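Clumari Print and Drawing Triennial
Minutes of the February meeting of the hanging group
Sandhu Annex, upstairs

In the chair: Razia Farooqui
Present: the hanging group, the catalog editor, the framer, two members of the jury
Apologies: the jury chair, who sent a long message about paper

The chair opened the meeting once a second key had been found.

Item 1. Minutes of the previous meeting
Approved, with one correction. The jury did not "reject" the large etching from the open call. It "asked to see it again in a different mood." The secretary has amended the text and does not claim to understand it.

Item 2. Selection
The jury has chosen 23 artists. The call for entries promised the public "a tight, quiet show," and the framer asked which part of the list was the quiet part. The jury members present felt the woodcuts were fairly quiet. It was agreed to drop the phrase from the poster and keep it in the grant report, where it has already been sent.

Item 3. Walls
The lower gallery takes the lithographs and the upper gallery takes the drawings. The long charcoal scroll fits neither. The artist has been asked whether it may turn a corner and has replied that it may turn one corner, once, to the left. Razia will walk the rooms with a tape measure and report which of our corners go left.

The proposal to hang everything at eye level was adopted again. Whose eyes will be settled at the next meeting, as it was going to be at this one.

Item 4. Framing
Raseck has quoted for 15 frames in plain ash. The rest of the works come framed, or come with opinions. Two artists want their sheets pinned straight to the wall, and the insurer would like a word with both of them. The framer noted that pins were also in fashion last time and that she still has the holes.

Item 5. Catalog
The editor has received 8 artist statements. One is a single word and over the limit in spirit. Reminders go out this week in a friendly tone, then again in the tone the editor prefers. The essay on line is finished. The essay on the absence of line is late. Proofs are to be read by two people who have not written any of it.

Item 6. Opening
Doors at 6 in the evening, speeches shortly after. Last time the speeches ran longer than the wine, and the chair asked for the order to be reviewed. Each speaker will be given a time limit and a seat near the door. The string trio is available but will not play next to the scroll.

Item 7. Labels
The typeface is to be Ultus, which won by a show of hands after the lighter cut was found to be unreadable by anyone over forty, a group that included most of the hands. Titles in italics. "Untitled" also in italics, after a discussion that need not be recorded.

Item 8. Any other business
The guest book from the last edition has turned up in the plan chest. Comments were read aloud and were kind about the stairs.

Actions
Razia: corners, tape measure, letter to the scroll artist
Editor: reminders, both tones
Framer: confirm ash with Raseck, fill holes
Secretary: poster wording, new key 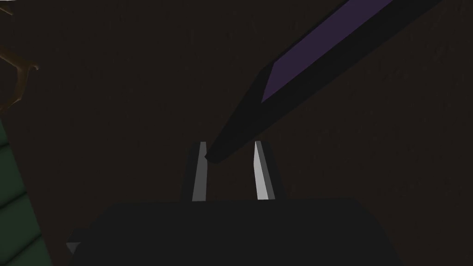
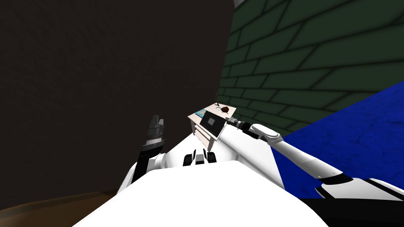 Clumari Print and Drawing Triennial | Exhibitions and Hanging Group

The next meeting will be held in the same room, at the same hour. Members who want an item on the agenda should send it to the secretary beforehand, in writing, and on paper smaller than the scroll.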